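Dunudum (software)

Dunudum is a task planning and control package for table-mounted robot arms. It takes a short instruction, a list of known objects and a stream of camera images, and produces a sequence of motion commands for one or two arms. The package was written at Skindisen and is maintained jointly with Garrido, which supplies the calibration tools. The current branch was released on 21/09/2020.

Architecture

The software is divided into four processes that exchange messages over a local bus. The perception process assigns each detected object a label, a pose and a confidence value. The planner keeps a symbolic table of these objects and searches for an ordering of actions that satisfies the instruction. The motion process turns each action into a joint trajectory, and the supervisor can stop any of the others.

Planning is done one level at a time. An instruction such as "put the block in the box" is expanded into approach, grasp, lift, transfer and release, and each of these is checked for reachability before the next is expanded. If a check fails, the planner returns to the last valid step and tries another grasp. The default limit is 15 retries, after which the supervisor reports a failure and holds the arms in position.

Perception

Two kinds of view are used. A wide view over the table sets up the object list and decides which arm is assigned to each item. A wrist view is used close to the target, where the wide view is often blocked by the arm itself. The two estimates are merged by a weighted filter -- the wrist view gains weight as the gripper descends.
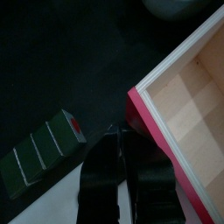
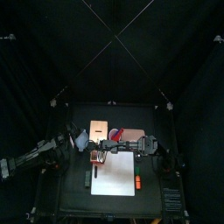 Wrist view with a green block and an open wooden box (first); wide view of the two-arm table (second).

Objects that extend past the border of the wrist view are a known source of error. The fitting routine completes the missing part from the stored model, and a wrong model gives a wrong grasp center. Striped or marked blocks are less affected, as the marks fix the position along the long axis. Dark objects on dark cloth require a longer exposure setting.

Configuration

Settings are kept in a single text file with 13 required fields. The most important are the arm base poses, the table height and the bus timeout, which is given in milliseconds and defaults to 3000. A missing field stops the supervisor at startup. Clolham, a separate viewer, reads the same file and can replay a recorded session against a changed configuration without moving the arms.

Testing

The regression suite contains 313 recorded sessions. Each is replayed through perception and planning, and the resulting action list is compared with a stored one. Motion is tested in simulation only. A revised suite with two-arm handover cases is scheduled for October.

See also: Clolham; motion planning; hand-eye calibration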